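Nurnau's container library opens its shelves in March

Anyone who has ever carried soup home in a jam jar will like this one. The container library in Nurnau, run out of the old Filard shop on the square, starts lending in March with 171 food containers, all donated by people in town.

The idea is simple. You borrow a container with a lid that closes properly, take it to the market, the bakery or your aunt's birthday lunch, and bring it back within 5 days. Washing up is on you, though every piece gets a second wash at the shop before it goes out again.

Aurelia Lanz came up with the plan last fall after clearing out her own kitchen cupboard, and she is thrilled with how it has grown. "I asked for spare boxes and got bags and bags of them," she said. "People kept coming back with more – and then with the missing lids!"

Matching those lids took most of the winter. Cyrill Brunner and Regula Haslinger spent their evenings trying tops on bottoms, and anything that leaked when filled with water and turned over was sent to recycling. Round ones with flaps that lock down on four sides did especially well in the test, and they should be great for salads and leftovers.

Membership is free for the first 100 households. The town put in 3000 francs for shelving and a dishwasher, which Severin Baumgartner has already plumbed in at the back. 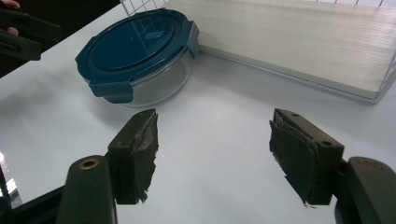 Containers are sorted by shape first and size second, so lids stay with their own kind. Each one gets a small number on the base, and borrowers write it in the book by the door. Glass is welcome too, as long as it has no chips.

The shop will be open from 4 p.m. until 7 p.m. on market days. There will be soup on opening day, cooked by Rahel Camenzind – come hungry and take a portion home. Donations of larger containers, big enough for a whole cake, are still very much wanted.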